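Last updated: 24 February 2025
Print this page | E-mail this page

1/ Saw The Gadus Line 2 last night at the Clamton. Posting this as a thread because a few people asked whether it's worth the drive. Mild spoilers up to the halfway point, nothing after that.

2/ Quick background. The first Gadus Line was a small thriller set on a cod boat. It cost very little, played in a few towns up the coast, and then found an audience at home. I liked it a lot. Ninety minutes, one boat, five crew, one bag of money.

3/ The sequel picks up two years later. The boat has been sold for scrap and the surviving crew members are working at a fish plant in Ivelow. The money from the first film has gone missing again. If that sounds thin, it is, but the first one was thin too and it didn't matter.

4/ The opening 20 minutes are the best thing in it. Hardly any talk. Shift change at the plant, somebody clocks in under the wrong name, and you work out who it is from the way he walks. I wish they had trusted that for longer. 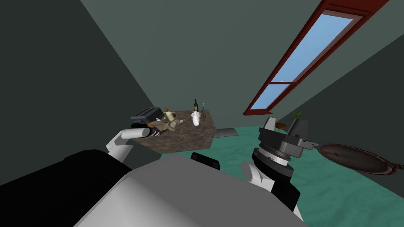

5/ Then the gang turns up. In the first film the threat was one man with a bad knee and a flare gun. Now there are nine or ten people in matching jackets and I could not tell you the name of a single one. They get shot at a lot.

6/ The budget is bigger and you can see where it went. There's a chase across the harbor with three boats, and it's well cut. You always know which boat is which and how far it is to the breakwater. I've seen films with far more money get that wrong.

7/ The helicopter did not need to be there.

8/ Mahmoud, the cook, is back and gets a real part this time. In the first film he had maybe six lines. Here he carries most of the middle hour. He's the only character who seems to remember what happened on the boat, and there's a long dinner scene where he tells it again and gets parts of it wrong on purpose. Best acting in either film.

9/ The trouble is that the story keeps leaving him to go back to the missing money. The amount changes hands so often that I stopped following it. At one point it's in a locker, then a car, then the locker again. I think there's a scene missing.

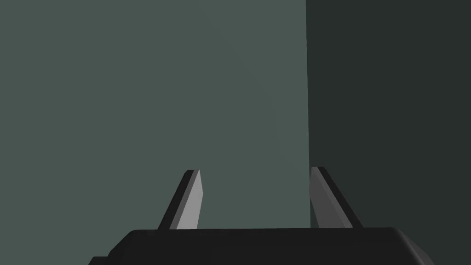

10/ Sound. The first one had almost no music and I remember the engine noise better than any of the dialogue. This one has a full score and it never lets up. It plays over the dinner scene. It plays over a man parking.

11/ Somebody asked about violence. More than the first, less than the trailer suggests. One bit with a winch that I looked away from. I wouldn't take anyone under 15 or so.

12/ Running time is 2 hours 11 minutes. The first was an hour and a half. You could take out the whole subplot with the harbor inspector and lose nothing. She gets a big introduction, two scenes, and then she's on a bus.

13/ On the ending, no details. It sets up a third film in a way I found annoying. The first one ended on a shut door and that was enough. This one ends on a phone ringing – and then there's another bit after the credits where the phone is still ringing.

14/ The house was decent for a weeknight. The Clamton seats 400 in the big room and it was more than half full. People laughed in the right places, and in one wrong place (the helicopter).

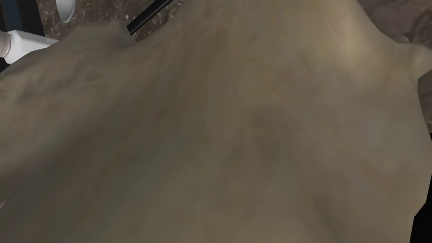

15/ Picture quality was fine, a bit dark in the plant scenes, but I think that's how it was shot. The center speaker still buzzes on low notes. It has done that since last April.

16/ So, is it worth the drive? If you liked the first one, yes, for the opening and for Mahmoud. If you haven't seen the first one, watch that instead. It's shorter and it's better.

17/ If they do make a third, I'd like it back on a boat with fewer people. Put the cook in charge of it.

18/ Correction to 3/ – it's three years later, not two. There's a caption and I missed it. Thanks to those who wrote in.

19/ Also, for the person who asked, no, you don't see the dog from the first one. It gets mentioned once. It's fine.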